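Preparing a Regional Circuit for a Club Race Weekend: A Guide for Organizers

Scope of this guide

The following instructions apply to clubs that hold a permit for a closed-circuit car race weekend at Plunorley or at a circuit of similar length. They cover the work between the granting of the permit and the first practice session. Rally stages, hill climbs and karting events are governed by separate instructions.

Step 1. Appoint the officials

The organizing club must appoint a clerk of the course, a chief scrutineer, a chief medical officer and a chief marshal before entries open. One person may not hold two of these posts. Each appointment is confirmed in writing, and a copy of the letter is kept in the event file. Clubs that share officials with the Skada series should check that the dates do not overlap.

Step 2. Publish the supplementary regulations

The supplementary regulations set out the entry fee, the classes, the length of each race and the method of starting. They should be short and plain. Where a rule already appears in the general regulations, give the article number and do not repeat the text, as two versions of one rule are a common cause of protests.

State the engine capacity limits by class. At Plunorley the touring classes are divided at 2000 cc, and cars with forced induction are placed in the upper class whatever their capacity.

Step 3. Accept and number the entries

Record each entry on the day it arrives. Competition numbers are given out in order of receipt, except that a series champion may keep the number 1. The number 13 is issued only at the request of the driver. Returned entries must carry a written reason.

Entrants are to be told of their acceptance no later than the close of the permit period. A reserve list may be kept. Reserves are told their position on the list and the time by which they will know whether they are needed. 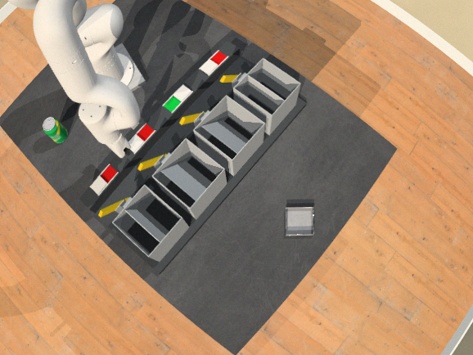
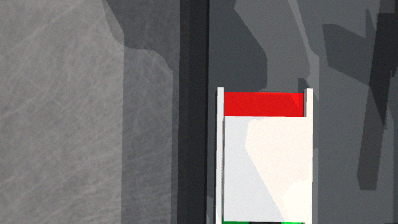
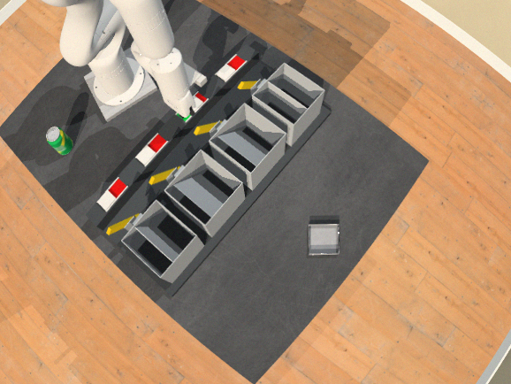 Circuit Organizers' Handbook – Issue 4 – Page 561

Step 4. Inspect the circuit

The clerk of the course and the chief marshal walk the full lap together, in the direction of racing. The inspection should be made early enough for repairs to be completed before the paddock opens. Use the standard inspection form and record:

Condition of the track surface, including any loose patches at the edge
Height and fixing of curbs
Barriers, tire walls and the belts that join them
Drains and drain covers
Sight lines from each marshal post to the next
Access gates for recovery and medical vehicles

Any fault is marked on the circuit map with the number of the nearest post. At Plunorley, particular attention should be given to the exit of Vidska, where gravel is carried onto the racing line, and to the drain on the inside of Čierny, which blocks with leaves in the fall. A second walk is made after heavy rain.

Step 5. Staff the marshal posts

No session may begin until every post has reported by radio. Each post requires a post chief, a flag marshal and at least two track marshals. Where numbers are short, reduce the number of sessions – do not leave a post closed.

The chief marshal holds a briefing before the first session. It covers the signals to be used, the procedure for a stopped race and the position of fire extinguishers. New marshals are placed with an experienced post chief and are not given a flag on their first morning.

Step 6. Prepare scrutineering and the paddock

Set aside a covered area with a level floor for technical checks. Cars are called by class, and drivers should bring helmet, overalls and gloves at the same time. A car that fails may be shown again once the fault has been corrected, up to the closing time printed in the timetable.

Paddock spaces are marked before the gates open. Keep a clear lane wide enough for a fire vehicle along the whole length of the paddock. Fuel may not be stored inside awnings.

Step 7. Hold the drivers' briefing

Attendance is compulsory and drivers must sign the sheet. A driver who misses the briefing reports to the clerk of the course before going on track and may be fined under the supplementary regulations.

Records

The event file is kept by the club until the permit for the following season has been issued. It contains the signed inspection forms, the radio log, the briefing sheet and all decisions posted on the official notice board.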